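Bimanual drawer task, month two

Print this post | E-mail this post

The club gave our team the drawer problem in December and we have been at it since. The rules are short. Small parts start loose on the table, the cabinet stands at any angle the judges like, and each part has to end up in the correct drawer with the drawer shut. Two arms, no hands. You get 20 runs, and the score is the number that finish clean.

Our count last week was 9. Tõnu Eglītis keeps the log, and he will not let me mark a run clean if the drawer is left open by even the width of a fingernail. He is right, but it cost us two.

Most of the failures come from the drawers. With the cabinet square to the table, one arm pulls and the other drops the part in, and the motion is dull and repeatable. With the cabinet turned, the pull has to follow the drawer's own direction. If the estimate of that direction is off by a few degrees the drawer binds, the whole cabinet slides, and every pose we stored is stale. We tried pushing on the side of the cabinet with the idle arm to hold it still. It works for the upper drawers. For the bottom one the arms get too close together and the planner gives up.

Thenmozhi Subramaniam rewrote the angle estimate so that it uses the top edges of the cabinet in place of the drawer fronts. The gaps between the drawers were confusing the old version, which sometimes locked on to whatever was stored behind them. The new one is slower. It takes 2 seconds where the old one took less than one, and I can live with that.

Picking is in better shape. We changed the table covering to plain brown paper, and small dark parts now separate well from the background. It wrinkles and has to be replaced. Lighter parts were never a problem on it. Flat ones are, because the fingertips have to come down almost to the paper to get under an edge, and our height calibration drifts over an evening. We recalibrate every 30 minutes and write the offset on the whiteboard.

Baiba Vasiliauskas wants to pick with whichever arm is nearer. I want to give each arm a fixed half of the table until the drawer pulls are reliable, then revisit. We are going with fixed halves for now. The code for both is in the Pesell branch if anyone from the other teams wants to compare.

Next on the list: cable slack at full reach, a grasp for curved parts, and a retry when the first pull slips.

Last updated: December

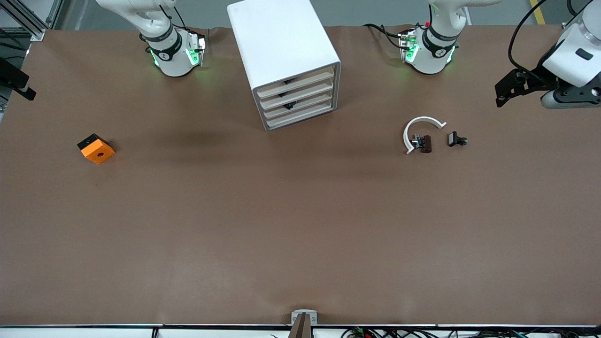

Drawer task layout with the cabinet turned, both grippers pointing down.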